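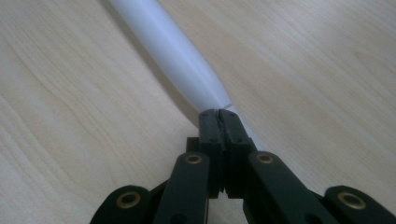

I finished Montserrat Solís's new romance at 3 in the morning, and I have opinions. The Esora Bride is a captive-bride story with all the trimmings: a gambling father, a brooding heir named Ovinetti, a locked east wing. I've read a lot of these! Most heroines in them are about as lively as the white tube lying across the pale wood tabletop up top, but Lidia bites back (literally, chapter two) and I adored her for it.

The middle sags a little. There's a long trip to Sekumau where everybody broods on balconies, and I skimmed it — sorry, Montserrat.
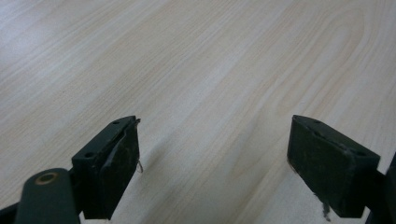 Then comes page 257. I won't spoil it, except to say that the debt was never her father's, and I yelped loud enough to wake the dog. After that I couldn't put it down.

My friend Natalia Ochoa likes her villains meaner and gave up after 30 pages. She's wrong, and I've told her so. The sequel is due in August, and I've already cleared the weekend.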